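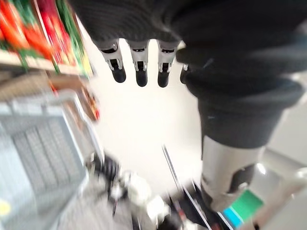 Khadija Benmoussa on the little shop at Nic Giolla

Khadija Benmoussa lights up when she talks about produce. She set up the practice shop inside the Nic Giolla offices, and she loves the packaged fruit and vegetable shelf most. "It's the color!" she says. "Red, orange, green, all in one spot. People walk in and smile."

The baskets are gray plastic with a grid pattern on the sides, and she's surprisingly passionate about them too. "I looked through 200 listings before I ordered 12," she says, laughing. 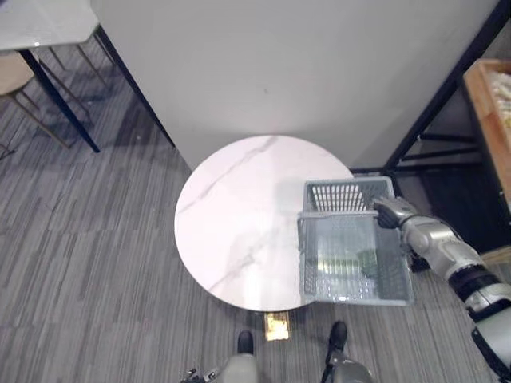

"They're light, they stack, and you can see what you've got through the slots." Her coworker Jarlath Rafferty wanted wire ones. "He's come around," she says. Next she'd love a bakery corner, maybe by October.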